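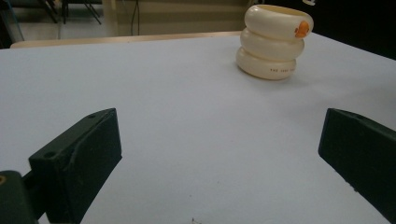
Stacked toy with the orange duck, jaws open.

October
Posted by admin
Filed under: Robotics Club > Build Notes > Grippers

The club entered the manipulation track at Skornen this year, which means collecting our own demonstrations with hand-held grippers and training on whatever we get. The rules allow 3000 demonstrations per team. We set our own target at 100 for each object and will see how far the term goes.

The finger design is the third revision, which we call Kinholm. The first two flexed at the pad under load, and the jaw angle drifted enough to spoil the width estimate. Kinholm uses a blockier finger and brass inserts where the older parts had screws going straight into plastic. Printing one pair took most of an evening, and the left finger had to be redone after a layer shift.

Objects with a hollow or tilted top are awkward. If the jaws come in too high they catch the rim, and if they come in too low the palm of the tool gets close to the table. We now write the approach height on the session sheet before recording. Start positions are varied too, so the object is sometimes well off to one side of the jaws. Our first model, trained on centered starts only, reached for the middle of the table wherever the object was.

Ribbed surfaces are a separate problem. The pads meet the ridges at a few narrow lines of contact, and a small change in height moves those lines. In the September trials the old pads completed 40 percent of lifts on ribbed objects. The new pads are at 66 percent with the same operator and the same closing speed. I would like a second operator's numbers before putting that in the report.

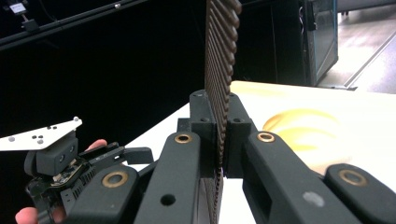 Do both grippers need to be calibrated again before every session?
Only if a camera or a finger has been taken off. Otherwise a short check against the marker board is enough.

Remaining work before the Skornen deadline: rename the session folders so they sort properly, move the training script to the Grirkano machine, and fix the clock offset between left and right recordings. The offset is small but it grows over a long session, so for now we stop and restart the recorder between objects. The Hà branch of the code has a partial fix that I have not merged.

Shares: 3 | Comments: 2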